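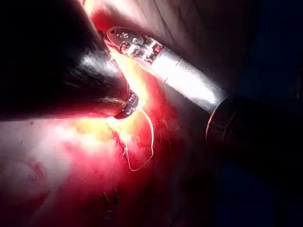
Home Projects Collections Vacancies Contact

Transcript Indexer and Research Officer, Metance Tribunal Records Project

Fixed term, full time, two positions

Grevico Historical Services is recruiting two Research Officers for the Metance Tribunal Records Project. The project is preparing a searchable index to the records of postwar military court proceedings held in the Pacific region after 1945, using a private collection of carbon transcripts, exhibits and counsel's papers. The collection was assembled over several decades by a former court stenographer's family and is now held in our Clandik reading room.

The collection consists of 1,346 folders. Most contain between one and three typed transcripts with attachments. A first-level list exists and gives a folder number, a short title and covering years. It doesn't record the names of witnesses, interpreters, members of the court or the accused, and it doesn't separate evidence given in person from evidence read in as affidavit. The Research Officers will supply this information at item level.

The work

Each officer will be assigned folders in batches. For each folder the officer will:

- read the transcript in full, including objections, rulings and any marginal corrections
- enter all personal names in the form in which they appear, with a separate normalised form
- identify the role of each person in the proceedings (accused, witness, deponent, interpreter, counsel, member, reviewing officer)
- link each exhibit to the page on which it was tendered
- record whether testimony was given orally, by affidavit or by sworn interrogation
- note missing, repeated or misnumbered pages
- write an abstract of 400 to 500 words
- apply a sensitivity grade according to the project manual

Abstracts state the charges, the pleas, the substance of the evidence, the finding, the sentence and the outcome of any confirmation process. They are descriptive and don't assess guilt, the fairness of the trial or the conduct of the defence. Where a folder contains two conflicting versions of the same day's evidence, both are to be indexed and the conflict noted. Officers don't choose between them.

Interpreted testimony is a known difficulty. The transcripts record the English rendering only, and in a number of folders the interpreter was challenged by counsel or replaced during the hearing. Such challenges are entered in a dedicated field, with page references. Spellings of place names shift from one court to the next and sometimes within a single afternoon of evidence — the gazetteer supplied with the manual covers the common variants, and new ones are to be proposed through the variant log.

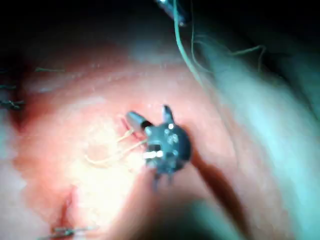 Data entry is carried out in Sundqvist, the project's cataloguing system. Previous experience with Sundqvist isn't expected. Training takes place over the first two weeks and includes a set of practice folders that have already been indexed by the project lead, so that new entries can be compared with a finished record. After training, every tenth folder is indexed a second time by the other officer, and differences are settled at the fortnightly review.

Content of the records

Applicants should be aware that the transcripts contain detailed evidence of killing, torture, starvation and sexual violence, given by survivors, by perpetrators and by medical officers. Some exhibits are photographic. Officers may not work on folders graded 4 or 5 for more than three hours in a working day, and such folders are alternated with administrative files (correspondence, movement orders, claims for witness expenses). Supervision by an external counsellor is provided monthly and is a condition of the position.

Living relatives of persons named in the records occasionally write to the project. Officers don't answer these enquiries. They may be asked to locate the relevant pages for the project lead.

Selection criteria

Essential:

- an honours degree or higher in history, law, archival studies or a related discipline, or equivalent work experience
- demonstrated experience in reading long typescript or manuscript records closely
- accurate data entry to a written standard
- the ability to write short, neutral summaries in plain English
- a working knowledge of court procedure, civil or military

Desirable:

- reading knowledge of Japanese, Dutch, Malay or Tok Pisin
- familiarity with mid-century military abbreviations and unit designations
- experience with name authority files

Applicants who don't hold a degree but have worked in a court registry, a records office or a local history collection are encouraged to apply and should address the first criterion directly in their letter.

Conditions

The positions are full time for eighteen months. Work is carried out on site in Clandik, as the donor agreement doesn't allow folders or working scans to leave the building. Core hours are 9.30 am to 3.30 pm, with the remaining time arranged between the officer and the project lead. The reading room is reached by lift from the ground floor, and desk height and lighting can be adjusted. Salary is set according to experience and will be discussed with shortlisted applicants before interview.

Officers are named as contributors in the published index. Research based on the collection may be published under the officer's own name once the index has been released, subject to the access conditions that apply to any other reader.

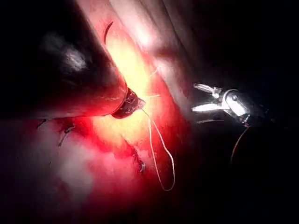
How to apply

Send the following as a single file to the project lead, Tove Bundgaard, through the Vacancies page:

- a letter of no more than two pages addressing the essential criteria
- a curriculum vitae
- the names of two referees, at least one of whom has supervised your work with primary sources
- a sample abstract or summary of a document, of up to 500 words, with the source identified

Applications close at 5 pm on the last working day of November. Shortlisted applicants will be given a transcript extract of twelve pages and ninety minutes to index it — this exercise is done in the reading room on the day of the interview. Questions about the duties or the sensitivity grading may be put to Tove Bundgaard before the closing date. Late applications can't be accepted.

Share 14 shares 2 comments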